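4.2 Planning the purchase in simulation

Most of our budget questions came down to one thing: do we need the second arm? We had great fun finding out. Before signing anything with Bonard, we built the Oline room in software and ran both layouts there, 700 trials with two arms and 700 with one. The task was tidying small items on top of a cabinet, with a lamp and a potted plant left where they stood (Figure 3a). Reach turned out to matter far more than payload, and that alone let us drop the heavier model from the list.
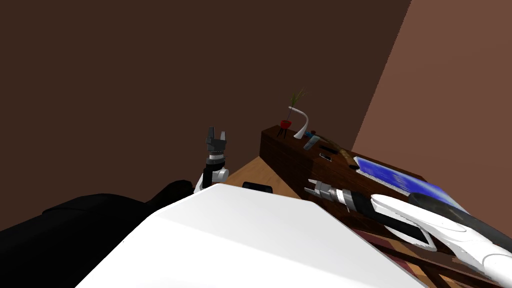

4.3 Grippers and spare parts

Grippers were the part of the plan we enjoyed most – and the part we first got wrong. Our early draft set aside money for three kinds of hand. After the simulated trials we kept a plain two-finger design and moved 30 percent of the tooling money into spare fingers and wrist cables. Figure 3b gives the wrist view with the fingers wide open over a bare brown surface.

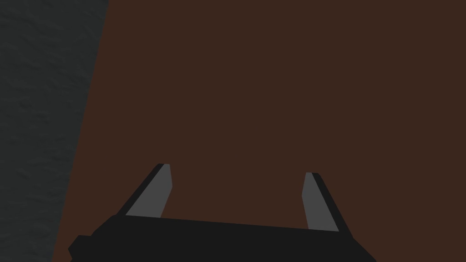

We priced the work cell over 75 weeks, with service visits from Disosel counted as a fixed cost and finger wear counted per 2000 grasps. Splitting the two made the quotes much easier to compare, and we warmly recommend it to any small lab! The order itself is planned for May, once the floor plan is settled.

Figure 3. Simulated room used for planning. (a) Both arms, with the right gripper over the cabinet top. (b) Wrist view, gripper open.

Comments (3)

Seija Laaksonen
Lovely section. Did you price the second arm as an option or as a separate order? Our supplier treats them very differently.

Softić
We forgot wrist cables in our own budget and paid for it later. Glad to see them in a plan.

mk_lab
Would like to see the one-arm numbers in a table.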